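Robotics club moves its arm work into simulation for term three

The senior robotics club has a new job this term. After two years of line followers and sumo bots, the 10 students in the Tillico group are teaching a robot arm to pick up a block and move it. All of the work so far has been done on the computer. The real arm stays in its cupboard until the students can get through the task in simulation.

Wanda Tran, who runs the club with Lyle Crenshaw from the maths department, wrote the plan over the winter break. The old way of running arm projects had one team using the hardware while everyone else waited for a turn. With the simulator, each pair has its own copy of the same arm and the same set of objects, and they can reset it as often as they like. A dropped block costs nothing and goes back to where it started with one key.

The students named their simulated room Muta. It is a plain place. The first version had flat colour on every surface, and the pairs found it hard to judge from the gripper view where one thing stopped and the next began. Mavis Dvorak in Year 10 has been adding textures since then, starting with a rocky one. She has also been changing the colours of the walls and work surfaces between runs, so that the programs don't come to depend on one particular shade. She keeps a list of the colours used and which programs failed on them, and it is pinned to the noticeboard beside the door.

Each pair is writing its own program, and the rules are short. The arm begins from a set position with the gripper open. The block can be anywhere within reach and turned to any angle. The program has 30 seconds to find the block, close on it, lift it clear and put it down in the marked area. There is no steering by hand once the run has begun.

Finding the block has been easier than picking it up. Most of the early programs brought the gripper down beside the block, or came in at the wrong angle and pushed it away. A block standing square to the arm gave little trouble. One set on the diagonal gave a lot, and the pairs spent most of the past fortnight on that alone. Alaric Lindgren and his partner now stop the gripper short of the block, take another look, turn the wrist to match and only then move in. It is slower but it has been more reliable, and two other pairs have borrowed the idea with their permission.

The view from close to the gripper is the one the students use most. It shows both fingers and whatever is near them, but it also loses a good part of everything else, and objects further back are often only half in view. Lyle has asked the pairs to save a picture whenever a run goes wrong and to write one line under it saying what the program was trying to do. These go in the shared log, which had 280 entries at last count. Reading through the log has become the first job of each meeting. It takes a quarter of an hour and has cut down on pairs making the same mistake twice.

Parents have asked whether students need to know how to code before they join. They don't. Four of this year's group had never written a program before they started. New members spend their first few meetings changing numbers in a program that already works and watching what the arm does differently. Latrice Boateng, who finished Year 12 last year and is now studying engineering, comes in once a fortnight to help with the maths of turning and tilting. She has written a six-page handout on angles, and copies are in the tray next to the printer. Please don't take the one with the handwritten notes on it, as that is her original.

The next step is a small contest against the club at Gillitz College, planned for September. Both schools will use the same simulated arm and the same rules, and the block positions will be kept secret until the day. Each pair gets 6 runs, with one point for lifting the block and another for setting it down inside the area. Gillitz will host, and a permission form will go home once the time is settled. After the contest the two best programs from our club will be tried on the real arm, with the speed turned well down for the first attempts.

We could use a few things before then. A computer monitor in working order would help, as two pairs are now sharing one screen. We are also after plain wooden offcuts that can be cut and sanded into blocks for the real arm. Anything can be left at the front office marked for Wanda Tran.

The club meets in the design lab after school and finishes at five. Students should bring their own headphones and a snack, and food stays outside the lab. Anyone in Years 9 to 12 who would like to sit in on a meeting can speak to Wanda or Lyle. 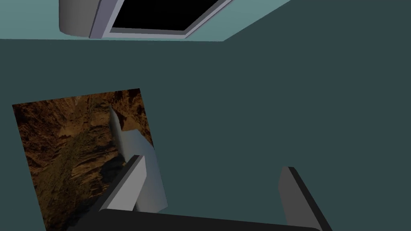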